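Workshop notebook – play food, corn
June 28, 2018
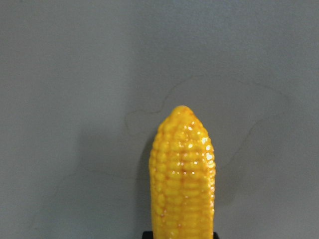 Carrying on from yesterday's page. The corn is the last of the vegetable set to go through the bench, and Katness want our notes before they decide whether to order the same set again or move to the Guven one. Viera has the carrots and the eggplant written up on her own sheets, so I'm leaving those out.

Surface first. The yellow is strong and fairly even, a shade more orange down between the kernels. Finish is glossy, like most of the molded plastic food we get. Under the bench lamps it throws small white glints off the kernels, worst toward the upper right when it's standing up. Not a fault, but it makes the color hard to judge, so I compared it with the swatch card by the window and wrote down the card number there. Do the same for the others or the numbers won't line up.

There is a thin reddish-brown streak down the middle, following the seams between the kernel columns. It starts a little below the top and goes down toward the lower half. I can't decide if it is paint put on for shading or something to do with the mold seam. Viera Beneš thinks paint. I rubbed it with a dry cloth, then a damp one with dish soap, and got nothing on either cloth. Did not try alcohol. I'd like a second sample before doing that, as this one has to go back to Katness in July.

Kernels are rounded and sit in regular rows, getting smaller and lumpier toward the tip. The tip is where I expect dirt to collect once the kids have had it for a month. Tried the soft brush and the old toothbrush. Toothbrush gets into the gaps better. The soft brush just slides over the tops.

Wash test: 5 rounds in the sink with warm water and the usual soap, rinse, rack overnight between rounds. No change in color that I can see against the card. Weight before and after is on the loose sheet in the back pocket of this notebook. Please don't refile it, I still have to copy it in.

Drop test: from bench height onto the floor tile, then onto the mat. One small scuff after the tile, near the wide end. Nothing on the mat. It rolls a fair distance when it lands on its side – went under the shelving twice – so put the boards down along the edge before doing this with the rest.

Storage. The Prollik bins are deep enough for the whole vegetable set, but the corn ends up at the bottom every time and you have to tip the lot out to get at it. The shallow Šimko tray is better. One layer, everything visible, and it fits the second shelf without moving the divider. If we recommend the set I would recommend the tray with it. Labels: the printed ones peel after washing. Viera suggests painting the shape of each item on the floor of the tray so the kids can match them up when they tidy. Good idea, but somebody has to cut the stencils and I don't have the time before the holidays.

Paperwork. Job number for the set is 2571 on the old list and 2,571 on the new one, comma and all, and the search only finds it if you type the comma. I've asked for it to be fixed. Until then write it both ways on the folder.

Still to do:
copy the weights in from the loose sheet
ask Katness for a second corn
redo the swatch for the tomato by the window, the first one was done under the lamps
find out if Guven will sell single pieces or only the full box
order brushes, medium stiffness, not the soft ones again

The tray is on the second shelf now. Viera has the bench tomorrow morning for the pears, I'll take it back after lunch and start on the bread rolls. The cloth with the soap on it is hanging by the sink and is clean enough to use again.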